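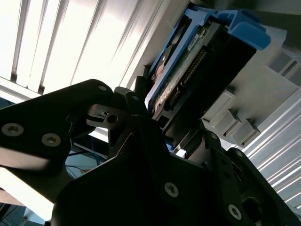

A hard drive in its blue caddy, going into the server chassis.

Review: Pellum Home Backup, the one-year plan
By Pak-hei Lau
Nov 22, 2019

Pellum says it will look after every photo, tax return and half-finished novel on your computer for $155 a year, with no limit on storage. I have heard "no limit" from phone companies, gyms and a buffet in Dretville, so I paid with my own money and went looking for the limit.

I signed up in January. Setup is easy enough. You install the program, pick your folders and leave it alone. The default choices skip anything it thinks is a "system file", and on my machine that included a folder of scanned family letters. You only find this out by opening the third tab in the settings, and I would bet most customers never do.

The first upload was 240 gigabytes and took 17 nights. Pellum's sign-up page talks about "getting protected in an afternoon". Whose afternoon? My internet plan is ordinary and the program slows itself down whenever you touch the mouse. You can switch that off, but then video calls fall over.

After that it ran quietly, and I'll give it credit there. New files were copied within the hour and the little green tick was right every time I checked it.

Backing up is the easy half, though. What you are paying for is getting things back, so I asked for a folder of 3,000 photos. Pellum makes you wait while it prepares a zip file, then emails you a link. The first link had expired by breakfast. The second worked, but 187 of the photos came back with the date changed to the day of the download. Support told me this was "expected behaviour". It may be expected at their end.

Then there is the limit. Clause nine of the terms lets Pellum slow down accounts with "unusual" use and does not say what usual is. I asked twice and got the same pasted paragraph both times.

I also tried Vumungate, which is cheaper and uglier, and keeps the dates right. Its phone app is dreadful. The Cheung plan wanted a two-year contract before it would show me a price, so I left.

Would I renew with Pellum? Probably not at the full price. If you already have it, open that third tab tonight and test a restore this weekend – a big one, with files you care about. And keep an external drive in a cupboard at somebody else's house.

Two and a half stars out of five.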